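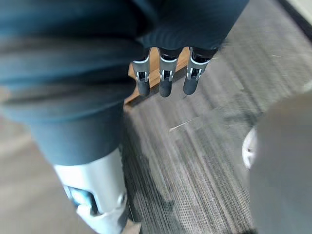
I stopped buying bread in May. The bakery on the corner of Ambrose Street had raised the price of a plain loaf twice over the winter, and the second time I stood in line doing the math and decided I could at least try making it myself. I had baked maybe three loaves in my life before that, all of them dense enough to prop a door.

This post is for a couple of people who have asked what I do, and also for me, so that I have it written down somewhere other than the back of a water bill.

I use one recipe. It is 800 grams of flour, 560 grams of water, 16 grams of salt and a small spoonful of dry yeast, the ordinary kind in the jar. That makes two loaves in my pans. One gets eaten that week and the other goes in the freezer, sliced, with the end of the bag twisted and tucked under.

The flour was the first thing I changed. I started on the cheapest all-purpose from the grocery store and it worked, but the loaves spread out more than they rose. Then I tried a bread flour and the dough felt different in my hands right away, tighter and less willing to tear. I now buy it in the big bag and keep it in a bin in the hall closet, next to the vacuum. I mix in a cup of whole wheat when I have it. More than a cup and my son leaves the crusts.

I mix everything at night, after dinner, with a wooden spoon in the biggest bowl we own. It looks terrible at that point. There are dry patches and it sticks to everything. I used to keep adding flour until it stopped sticking, and I think that was most of what was wrong with the early loaves. Now I cover the bowl with a plate, leave it for half an hour, and come back. The dry patches have gone by then. I wet one hand and fold the dough over on itself a few times, turn the bowl, do it again, and put the plate back on.

Then it goes in the refrigerator until morning. I got this from Heather Lowther, who lived across the hall from us in the old apartment and baked for a house of six. She kept hers in the bottom drawer where most people keep lettuce. I had always thought bread had to sit somewhere warm, and I had spent a lot of time moving bowls around the kitchen looking for a good spot. The cold dough is easier to handle and it tastes better too, a little sour but not much.

In the morning I take it out at 6:30, before I make coffee. It sits on the counter while everyone gets up. By the time the kitchen is quiet again it has lost its chill. I tip it out, cut it in half, and shape each half into a fat log. My shaping is not good. I have watched people do it in videos and their hands move in a way mine do not. I roll it up like a sleeping bag, pinch the seam, put the seam down in the pan and leave it alone.

The second rise is where I still make mistakes. In summer it can be ready in under an hour. In January it took most of the morning, and once I went out for a haircut and a few errands and came back to find it had climbed over the side of the pan and onto the counter. I baked it anyway. We ate it as toast. The test I use is to poke it with a floured finger. If the dent fills in right away, it needs longer. If it fills in slowly and not all the way, it goes in.

My oven runs cool. I know this because I finally bought a thermometer to hang from the rack, after a year of adding ten minutes to everything. When the dial says 450 the inside is closer to 425, so I set it higher and check. The loaves bake for 40 minutes. I put a metal pan of hot water on the lower shelf for the first part of that and take it out halfway, with two mitts on, because I once tried it with one.

The waiting afterward is the hard part for the rest of the house. If you cut a loaf hot the middle goes gummy, and the slice squashes down under the knife. I give it an hour. I have come home to find the end missing more than once, and I have stopped saying anything about it.

On cost, I did keep track for a while. Flour, salt and yeast come to less than a dollar a loaf for us. I do not know how to count the oven. The electric bill went up a little, but we also got a new dryer that spring, so I can't say which of them did it. I am fairly sure we are ahead, though not by as much as I told my sister.

Things I have given up on - sourdough, which died twice in the back of the refrigerator, and a Dutch oven loaf, which came out beautifully and was too wide for the toaster. The toaster decides a lot in this house. I also gave up on the fancy bread knife I had my eye on. The old one has a loose handle and still cuts.

I would like to try rye next. The store near my mother's place carries it in small bags, and she says she will pick one up if I remind her, so I need to remind her. If it works I will write it up with the amounts. I would also like to make hamburger buns before the weather turns, because the store ones fall apart, and my husband has opinions about buns.

A few people asked about pans. Mine are plain metal, two of them, bought used and dark with age. I grease them with butter every time, including the corners. I don't wash them with soap, I just wipe them out while they are still warm and put them back in the oven to dry.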